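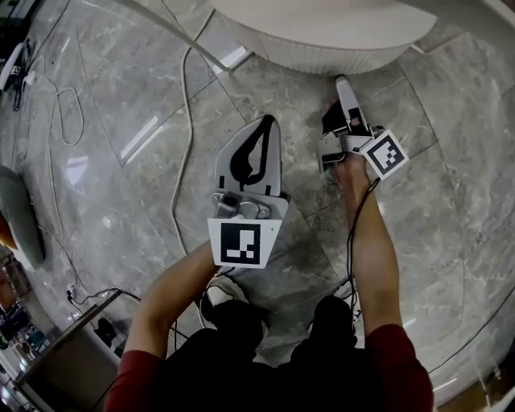

Jostden, a small automation firm in Gilbridge, has started a side-by-side trial of hand-held grippers and the cameras that go with them, the company said on June 21, 2023. The trial is meant to settle which finger pad, camera mount and cable layout the firm will use when it begins a larger round of recording in September. Operators work with a gripper in each hand. The white fingers carry black pads, and one design under test has a curved pad in a teardrop loop on its inner face. Each tool also has a square black-and-white marker fixed to it, which lets the tracking software work out where the gripper is and how it is turned.

Two gripper designs are being compared. The first is Jostden's own. The second comes from Robichaud, a supplier that has sold parallel grippers to packaging plants for several years and is new to hand-held tools. Both are being run with the same controller, made by Kaveck, so that differences in the results can be put down to the hardware.

The company said it logged 306 usable runs in the first part of the trial. A run covers one simple household job, such as picking up a cup, folding a cloth or moving a bottle from one surface to another. Runs in which the tracking dropped out for more than 3 seconds were thrown away. Jostden has not said how many were lost that way, or how the losses were split between the two designs.

Weight has been the main complaint so far. The Robichaud tool comes in at 400 grams before the camera is added, and operators reported sore wrists after long sessions. The Jostden tool is lighter, but its hinge screws worked loose twice and had to be refitted with thread lock.

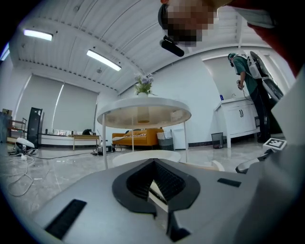 Camera placement is the other open question. Jostden is weighing a camera on the gripper itself against one worn on the head, and may end up keeping both. The view from the tool looks past the gripper body and its black V-shaped opening, and takes in a good part of the room: a round white side table with a vase of flowers on it, an orange-yellow sofa, the ceiling lights. A wide view like that gives the software plenty of fixed points to work from, the company said, but large blank areas such as window blinds and glossy floors are of little help to it.

Head-worn cameras show both hands at once. They also move whenever the operator glances away, and the early footage had to be trimmed for that reason.

Cables remain a sore point with both designs. Kaveck is working on a battery pack for its controller that would do away with one of the leads, though a first version ran hot and was sent back. Until a new one arrives, the trial will go on with wired tools.

Jostden plans to reach a total of 1074 runs before it makes a choice. The results will be shared with Robichaud and Kaveck – the raw footage will not. A short report is due in September, and the company said it would publish the pad wear measurements even if the rest is held back.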